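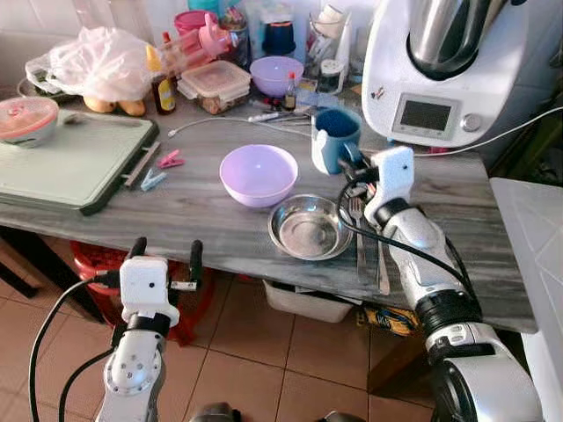 ## Granola without added sugar, who's in?

**tumar_oats:** February batch is done and I'm thrilled! Mashed dates, 2 egg whites, low oven, and it clumps like crazy. I mix mine in a steel bowl - the sticky stuff comes right off.

**Zistoneck:** Love it, but dates ARE sugar. Try applesauce!

**mocanu_kitchen:** Disagree, applesauce goes soft by morning. Dates all the way, plus a big pinch of salt.

**Zistoneck:** Mine stays crisp for days if I leave the oven door cracked overnight.

**tumar_oats:** Ooh, trying that tonight. Do you stir halfway?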